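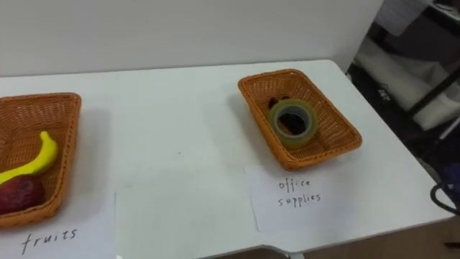 Sorting is the part of the job that people at Plellby used to give to whoever came in last. The company rents out furnished offices in the Coppens building and packs welcome baskets for the tenants, and everything that comes back at the end of a lease has to be put somewhere. Tape goes with tape, fruit goes with fruit. It is light work, and it used to fill most of a shift.

Since February a two-armed robot from Nustimano has been doing a share of it. It works at a white table against a white wall, with wicker baskets and paper labels written by hand. One says "fruits." Another says "office supplies." The baskets came out of the company's own stock and the labels were written by the packing crew, who wanted to be able to read the station at a glance and change it without calling anyone.

The robot is slower than a person. On a good day it places one item in the time a packer would place 3, and it still has trouble with anything flat or shiny. A roll of clear tape took weeks of practice. Bananas were easier than the crew expected, apples harder. When the arms fail twice on the same item they stop, and a light comes on over the table.

That light has changed the day more than the arms have. One packer on each shift is now the station lead, a job that did not exist a year ago. The lead sets out the baskets, clears the stops and keeps a log. By the end of February the log had 3,441 lines in it, most of them a few words long: "clip under tape," "dropped, bruised," "wrong basket." Nustimano's engineers read it every week and send back new settings, which the crew tries in the morning before the first carts come down.

The lead gets a small raise, and the training takes 10 hours. Some packers asked for it right away. Others have passed on it, and say they would rather be walking the floors with a cart than standing next to a machine waiting for it to need them. The shift schedule now has room for both, though there was a month of arguing over who would get the early slot.

No one has been let go. Plellby has 65 people on the packing and returns side and says it plans to keep that number through the end of the year. It has made no promise beyond that, and the crew has noticed. The last time the company brought in new equipment, the Jalavon labeling line, two open jobs were never filled.

For now the complaints are mostly practical. The table is too low for taller workers who have to lean in and free a stuck item. The alert sounds the same as the one on the freight elevator. Labels get moved when someone wipes the table down, and the next lead has to straighten them - a small thing, but it goes in the log too.

A second table is due next month, on the other side of the packing room. The crew has asked for it to be built higher.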